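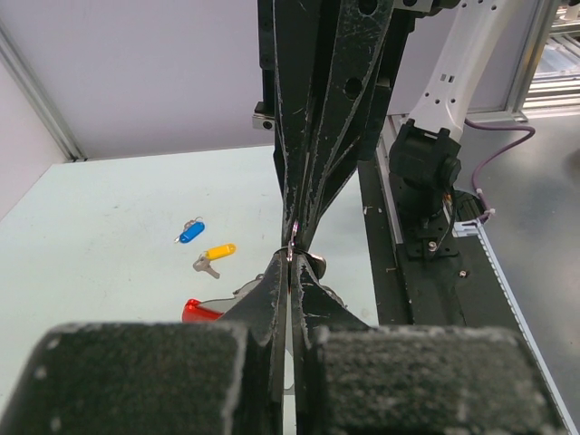
Fig. 4. Metal key ring, held at the tips.

Section 4: Setting Up Your Prisness Key Safe

Read this section through once before you touch anything. You won't, but we're required by good manners to ask.

The Prisness is a small lockbox that goes on an outside wall and holds keys for guests, cleaners, dog walkers and people who swear they'll only be a minute. It opens with a four-digit code. Mounting takes most of an afternoon if you own a drill, and longer if you have to find out who borrowed it.

4.1 Before you start

You will need a drill, a 6 mm masonry bit, a pencil, a level, and the bag of four screws taped inside the door. Check the bag now. The factory is very proud of its tape, so allow time.

Note: The Lunix model has a shutter over the buttons and a slightly deeper body. Everything here applies to both unless we say otherwise.

4.2 Choosing a spot

1. Pick solid brick or concrete. Siding, stucco over foam, and that decorative stone sold by the sheet will all let go sooner or later, and they tend to choose later.
2. Stay out of direct line of sight from the street.
3. Mount the box at chest height. Guests arriving at 11 p.m. with luggage do not enjoy kneeling.
4. Leave 100 mm clear below the box so the door can drop open all the way.

Caution: Check for pipes and wiring behind the wall. The warranty covers the box. It has no opinion about your plumbing.

4.3 Setting the code

Do this indoors, with the box on a table and the door open. A code set with the door closed is a code you will be guessing at.

1. Press the small C lever on the back of the door and hold it.
2. Enter four digits. The order matters on the Lunix and doesn't on the standard Prisness, so 1-2-3-4 and 4-3-2-1 are the same code on the cheaper box.
3. Let go of the lever.
4. Test the code three times with the door still open.
5. Write the code down somewhere that isn't the back of the box.

Note: Please don't use your house number. We sold 600 of these in the first season, and Ülle Kivi, who answers our support line, has listened to a great many people read their address aloud twice.

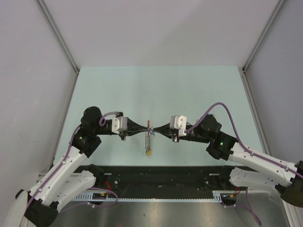 Changing the code later works the same way, and you can do it with the box on the wall as long as the door is open. We suggest a new code after every long stay, and certainly in October, when the summer guests have gone home and still remember the old one.

4.4 Mounting

1. Hold the box against the wall with the level on top and mark the four holes.
2. Drill to 59 mm. A bit of tape on the drill bit makes a fine depth stop, and you now have plenty of tape.
3. Blow the dust out of the holes. Close your eyes first.
4. Tap in the plugs until they sit flush.
5. Drive all four screws halfway, check the level again, then tighten them by hand in a cross pattern. A power driver will strip the heads before you've finished admiring the speed.
6. Press the rubber caps over the screw heads.

Caution: If a plug spins, stop. Remove it and fit the next size up. Packing the hole with toothpicks is a fine tradition and a poor way to guard a house.

4.5 Loading the keys

The inside holds five flat house keys or one car key with a modest fob. It will not hold the car key, the house keys and a souvenir bottle opener, though many have tried – usually by slamming.

1. Put the keys on a plain ring. Take off tags, tassels and anything with your address on it.
2. Hang the ring on the inner hook, with the keys pointing down.
3. Close the door and scramble the dials.
4. Pull on the door. If it opens, go back to 4.3 and be kinder to step 4.

4.6 Winter and salt air

Spray the lever with dry graphite twice a year. Oil collects grit and will turn the buttons into a sort of paste. In hard frost, warm the door with your hand for a minute before pressing. Boiling water works once.

For spare caps and screws, contact Kivi Hardware, 335 Prorkgate, and quote the number stamped inside the door. It's under the tape.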